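### 4.3 Setting Up and Looking After the Two-Arm Station

Most of what we learned over the course of this work had less to do with the learning algorithm than with keeping one two-armed machine in good enough shape to open the same refrigerator door day after day. We gave the station a name early on (Pinto, after a pony one of us used to ride), and the name stuck, so we use it in the rest of this section. Readers who only want the training results can skip ahead to Section 5, but anyone planning to build something similar may find a few hours saved in the paragraphs that follow.

Pinto was put together by Danilo Cruzado and Ebise Degefa in June, and the first few weeks went almost entirely to the mounts and the cables. Each arm was bolted down and then left overnight under its own weight before we tightened the bolts a second time. We had skipped this second tightening on an earlier build, called Wisura, and spent a good while chasing an error at the fingertips that turned out to be nothing more mysterious than a base that had settled. On Pinto we repeat the check every 28 operating hours, and we write the result in a paper notebook that stays with the machine, which all of us found easier to keep up than a spreadsheet.

The cables deserve a paragraph of their own. The line that feeds each gripper has to follow the wrist through its whole range, and our first routing was far too tidy: we tied it down every few inches, it looked lovely, and it pulled tight as soon as the wrist rolled outward for a door. The present routing leaves a generous free loop behind the gripper housing and ties the cable only further down the arm. Guangming Han replaced two worn lines before we settled on this, and we have not replaced one since. Before each session the operator rolls both wrists slowly from stop to stop with a hand near the loop, feeling for any place where it catches — a small habit, and one we would urge on anybody with a similar machine.

Gripper care is simple by comparison. The fingers are wiped with a damp cloth at the start of the day and once more after lunch, and the zero position is reset by closing them on a steel gauge block. We log the motor current at closing. When that reading drifts over several days, we take the housing off, clean the slide, and put on a very thin film of grease. Too much grease was a bigger nuisance for us than too little, as it found its way onto the fingers and from there onto everything we asked them to touch.

Door work turned out to be the hardest test of the setup, and we came to use it as our regular health check after any repair. A door moves along an arc that is fixed by its own hinge, so an arm that is even slightly out of calibration will either lose the edge or push against the hinge. Figure 4 shows this check with a small white refrigerator, which stands on bricks with flattened cardboard under them. The right gripper is against the outer edge of the open door, while the left is held low and away from the cabinet. 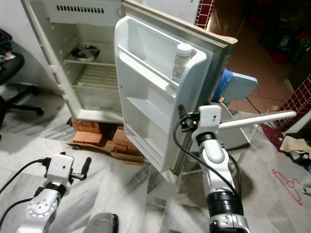

**Figure 4.** Door check at the Pinto station: right gripper at the outer edge of the open refrigerator door, left gripper held clear.

The full check consists of opening and closing the door under a fixed force limit, with the joint readings saved at each pass. Marilou Panganiban wrote the small script that compares the new readings with the last accepted set and marks any joint that has wandered. In all we collected 1362 passes this way, out of nearly 2000 attempted. Most of the missing ones were stopped by the operator during the cable trouble described earlier, and we left them out of every result in Section 5.

Aileen Pangilinan has since rewritten our maintenance notes as a two-page sheet, reproduced in Appendix B, with the wrist roll at the top and the base bolts right after it. One item on it is still open. The right wrist joint makes a faint click when it reverses under load, and neither fresh grease nor a new cable has made any difference. The click has not shown up in the joint readings so far, and we plan to open that joint when the next set of bearings arrives.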